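Lesezeit: 1 Minute

Aushilfe für die Theke gesucht (m/w/d), ab Juli

Die Linovard sucht jemanden für 26 Stunden im Monat, abends. Wir sind eine kleine Weinbar mit 90 Flaschen auf der Karte und einem Chef, der zu jeder davon eine Geschichte kennt. Zuhören wird bezahlt.
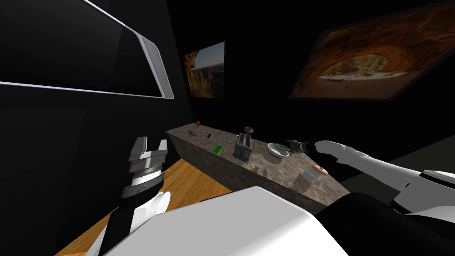 Du solltest Gläser polieren können, ohne dabei zu seufzen, und Gäste bedienen, die "etwas Trockenes, aber süß" bestellen. Kenntnisse in Rebsorten sind nett – Kenntnisse in Kopfrechnen sind netter. Die Kasse stammt noch vom Vorgänger und hat Launen.

Es gibt 300 Euro im Monat plus Trinkgeld. Bewerbung bitte formlos an Philomena Ansah. Lebensläufe über zwei Seiten liest Afshin, und der braucht lange.

Kontakt | © 2020 Linovard | Nach oben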